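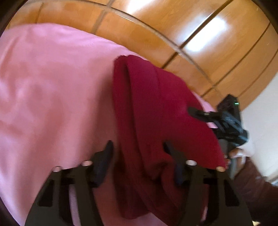
Dark red cloth with a black gripper.

Cosine 2 review: tag cleanup for Monder forums
Posted 30 Sep 2026

I moderate a sewing and textiles help forum that runs on Monder. Like most forums that let members create their own tags, ours ended up with far too many of them. We had "fleece", "fleeces", "fleece-fabric" and "polar-fleece", all with questions in them and only one with a description. Monder's built-in tag page lets you rename a tag or delete it, and that's the end of the list.

Cosine is an add-on from Hisier that looks for tags that may mean the same thing and gives you a queue to work through. You can merge two tags, make one a synonym of the other, mark them as related, or dismiss the pair. I have used it since last November, first version 1 and now version 2.

Setup
Installation is a single upload and a restart. The first scan ran while I made lunch. It needs read access to post bodies as well as titles, so check your forum's privacy page before you turn it on. You can switch body matching off, but the suggestions get noticeably worse.

Suggestions
The first scan gave me 122 pairs. I accepted most of the spelling and plural ones without much thought. The harder ones are where two tags share a lot of questions but mean different things. It wanted to fold "interfacing" into "stabilizer", and our embroidery people would have been rightly annoyed. I dismissed 31 pairs of that kind.

Dismissed pairs stay dismissed in version 2. In version 1 they came back after every scan, and I stopped using the queue for a while over it.

What it can't do is tell you that one tag has several meanings. Our "tension" tag covers thread tension, knitting gauge and a few questions on loom setup. Cosine shows it as healthy because it is busy. Splitting it took me two evenings by hand, question by question, with no bulk retag to help. If your problem is mostly tags like that, this is the wrong purchase.

Merging
Merges are quick and don't bump old questions to the front page — a big plus for anyone who has done this by hand and had complaints. There is an undo, but it expires after 31 days, and the expiry isn't shown anywhere in the merge dialog. I found it in the help file.

Synonyms work as you would expect. A member types the old tag and gets the new one. Chains are not allowed, so if A points to B and you later point B to C, you have to fix A yourself. You do get a warning.

Compared with Engelbrecht
I ran Engelbrecht before this. It has a better tree view, and its export is a plain text file you can edit and load back in. It has no suggestions at all, though, and it gets slow once you have more than 200 tags. For a small forum I would still pick it.

Worth buying?
For a mid-sized forum with lots of near-duplicate tags, yes. I would like a bulk retag tool and a visible undo date. The license covers one forum, and updates are included for the first year.

Rating: 4 out of 5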